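Home | Projects | Student Work | Contact
Shares 23 | Comments 7

Sorting the Small Stuff: What I Learned From a Box of Little Slots
Project report by Soledad Esteban, Brokbridge

So my project this term was about a wooden organizer box, and yes, I got teased for it! The idea was pretty simple. Everybody at Brokbridge complains about the shared tables (cords all over, cards and packets left wherever there's a gap), and I wanted to see if a divided box would change how people put small flat things away.

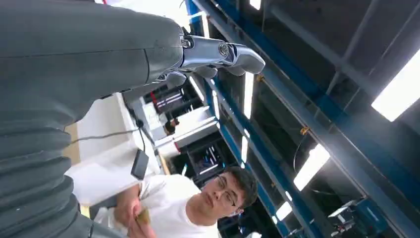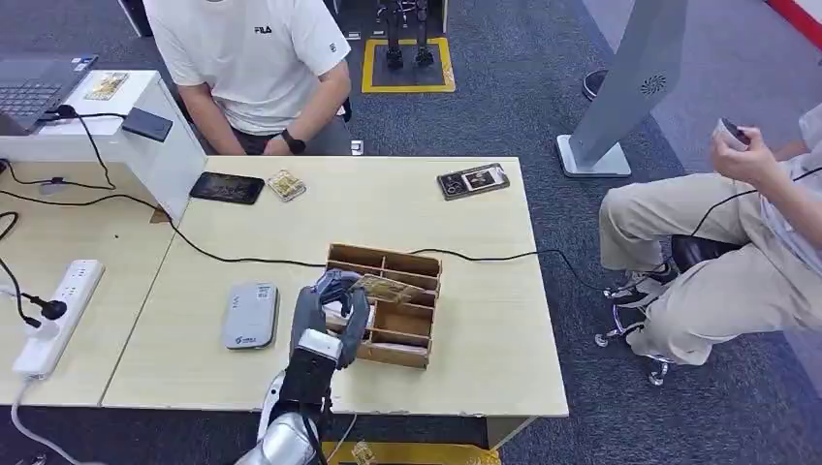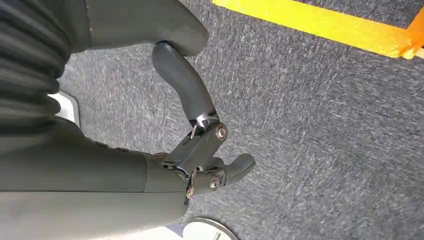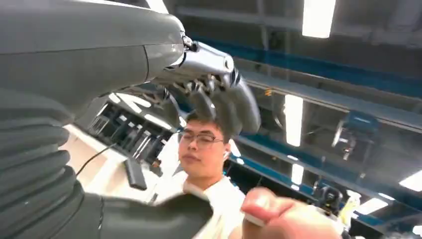
I started out thinking the hard part would be getting the right box. I looked at a plastic tray first, the kind with a lid, but I kept going back to wood because you can sand a divider down if it's too tight. The one I ended up with I named the Clidthorpe, after the street I lived on as a kid, and the name stuck to the point where people would yell "put it in the Clidthorpe" across the room.

My first plan was to have a label for every slot. Batteries here, cards there, spare keys in the corner. It was a mess! People spent longer reading my tiny handwriting than they would've spent just dropping the thing on the table, and if a slot was full they gave up. I took all the labels off after 8 days and felt kind of dumb about the evening I'd spent writing them.

Round two was way looser. Flat things go in upright, lumpy things go in wherever they fit, and anything with a cord stays out. I liked this a lot better. Cards turned out to be the easiest thing to sort and also the easiest to lose, because a card lying flat on a pale table just sort of melts into it. Standing up in a slot, you can flip through them with one finger. The trouble is getting them in. If you come at the slot from an angle the corner catches on the divider, and then you're poking at it. Coming straight down works, and holding the card near the top edge helps too (I was pinching mine in the middle for weeks and wondering why my knuckles kept hitting the wood).

Cords I never solved. I tried wrapping them, I tried a clip on the table edge, I even tried a sock. My friend at Arkham swears by bread bag ties and I did give those a shot, but I lost the ties faster than the cords, so that's a whole other project for somebody with more patience than me.

I also kept a notebook where people could write down where they'd left something if it didn't make it into the box. It got 1,428 words of entries by the end of June, and a good chunk of that is one long argument over who borrowed a charger. Still, it's the part I'd keep. Reading back through it I could see which slots people forgot about, mostly the back ones, and I turned the box around halfway through so those got a fair chance.

If I did it over I'd go with fewer, wider slots. Vieira, the hardware place I got my sandpaper from, will cut thin strips to length, and I've already marked up a drawing with the two middle dividers gone. I'd also put the box at the end of the table people walk past first, instead of the middle, where you have to reach over everybody's stuff to get to it. The drawing is taped inside the back cover of the notebook if anybody wants to copy it.

Share this | Leave a comment | Next project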